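Clasificación de bloques de construcción y pilas mezclados en una misma bandeja

Publicado por Erhan Polat
25 de agosto de 2025

Estimados miembros de la comunidad:

En el centro de reutilización de Drendport recibimos material de juego donado que debe revisarse antes de su entrega a las ludotecas. Con frecuencia, los bloques llegan mezclados con pilas cilíndricas de juguetes desmontados. Solicito orientación sobre el orden correcto de separación y sobre el destino de las pilas cuyo estado se desconoce. La norma interna, fechada en mayo, no contempla este supuesto.

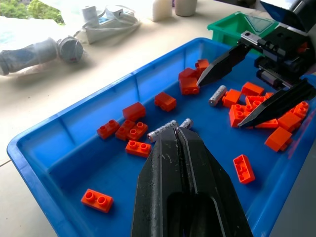

Bandeja azul con bloques de color naranja y pilas plateadas, pendiente de clasificación.

Aishwarya Suvarna

Se recomienda retirar en primer lugar las pilas y solo después agrupar los bloques. Las pilas deben depositarse en un recipiente no metálico, con los polos cubiertos con cinta aislante y sin contacto entre sí. Si alguna presenta fugas u óxido, deberá apartarse con guantes y los bloques próximos se lavarán por separado - nunca junto con el resto del lote. Las pilas de estado desconocido pueden comprobarse con un medidor; en su defecto, procede entregarlas en un punto de recogida autorizado. Conviene asimismo anotar el número de lote en la ficha de entrada.

Lundgren47

Coincido con lo anterior. En nuestra entidad empleamos bandejas de borde alto para que las pilas no rueden fuera. Los bloques los lavamos con agua tibia y jabón neutro.

Matura

Las pilas, al contenedor del supermercado. No procede guardarlas.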